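Event Route Coordinator (part-time, fixed term)
Sulness Charity Walks

Reference: 308
Reports to: Emese Kerekes, Head of Events
Location: Sulness office, with field work on the Dradesham route
Term: ends August, extension subject to funding

Background

Sulness organizes sponsored walks and runs for local health charities. The largest is the Dradesham Riverside Walk, a one-day event on public footpaths and closed park roads. The last edition had 1737 registered walkers and 215 route marshals. Proceeds go to home nursing and respite care. Entry fees cover the cost of the event, and sponsorship income is passed on in full.

The coordinator prepares the route, the marshal plan and the permit file. The post does not include fundraising or press work — both are handled by Mansa Boateng.

Duties

Survey the route on foot and record surface condition, width, gradients, gates and road crossings.
Draft the route plan and keep it under version control. Each change must show the date, the section affected and the name of the person who approved it.
Submit permit applications to the landowners and the highways office, and track conditions attached to each permit.
Assign marshals to posts and prepare a one-page instruction sheet for each post.
Order barriers, signs, radios and portable toilets. The current supplier is Stallov; orders close six weeks before the event.
Write the wet-weather route and the criteria for switching to it.
Attend the safety briefing and act as deputy route controller on event day.
File the closing report within three weeks of the event, including all incident forms and lost-property records.

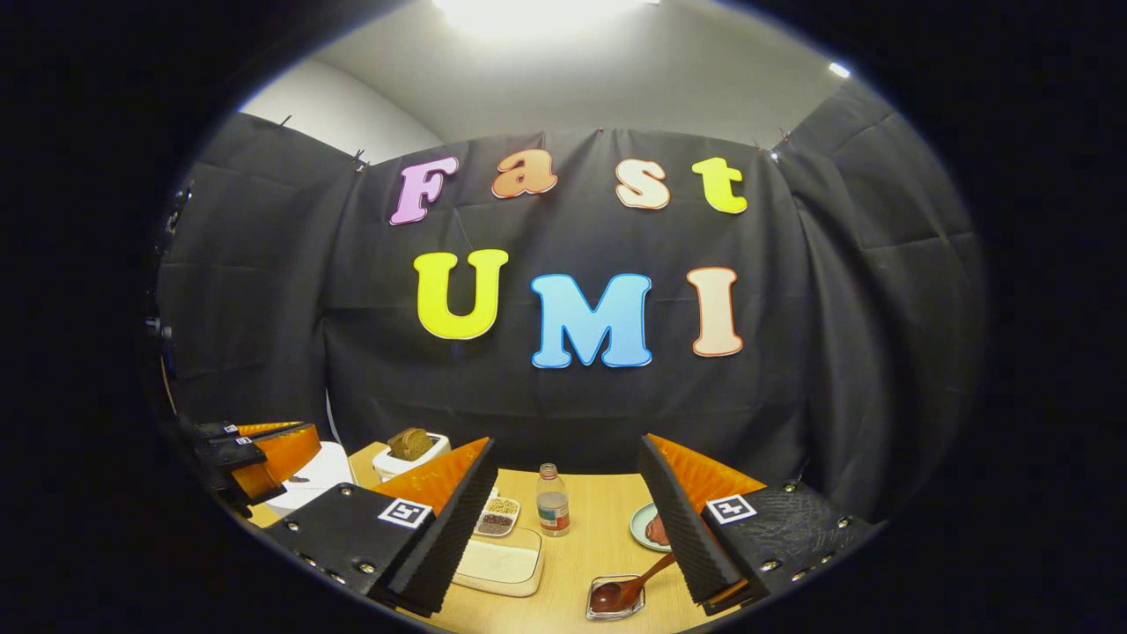 Letters on the black curtain: "Fast" over "UMI".

Requirements

Applicants must have:

At least 2 years of work in event operations, parks, transport planning or a related field.
Practical knowledge of map software and spreadsheets. The route plan is kept as a layered map file, and marshal assignments are exported from it.
Experience in writing risk assessments that were used on a live event.
A current driver's license.
The ability to walk the full route in one day carrying survey equipment.

Useful but not required:

A first aid certificate.
Radio operator training.
Experience with accessible route design. The short loop is open to wheelchairs and strollers, and two of its ramps are due for review.

Hours and pay

The post is 20 hours a week. Hours may be spread over three to five days by agreement. In the two weeks before the event the post is full time, and the extra hours are paid at the normal rate. Work on event day starts at 5:00 a.m. and ends when the last barrier has been collected.

Pay follows grade C of the Sulness salary scale, which will be sent to applicants on request. Mileage is paid for field work in a private car. Boots and rain gear are supplied.
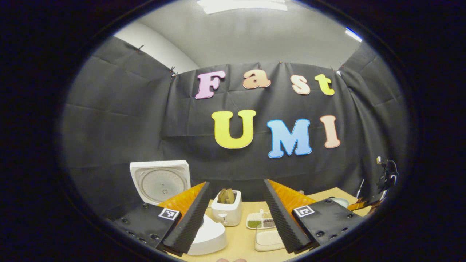 How to apply

Send the following as a single PDF file:

A résumé of no more than two pages.
A cover letter of no more than one page.
One sample of a route plan, site plan or risk assessment that you wrote. Remove personal data before sending. If the sample was a joint work, state which parts are yours.

Put reference 308 in the subject line. Applications without a work sample will not be read.

Selection

Applications are scored against the requirements by Emese Kerekes and Kristof Dierckx. Shortlisted applicants will be invited to a 45-minute interview and a short mapping exercise. The exercise uses a section of the route between Bennani Park and the weir; a laptop with the map file is provided. Applicants who need adjustments for the interview or the exercise should say so when they reply to the invitation.

Two references are taken up before an offer is made. Current employers are not contacted without permission.

Questions about the duties go to Afia Atinga, who held the post for the last edition. Questions about pay and contract terms go to Yayra Owusu in the personnel office. Both can be reached through the main Sulness switchboard on weekdays between 9:00 a.m. and 4:00 p.m.

Posted 4 Jan 2025. The post stays open until filled.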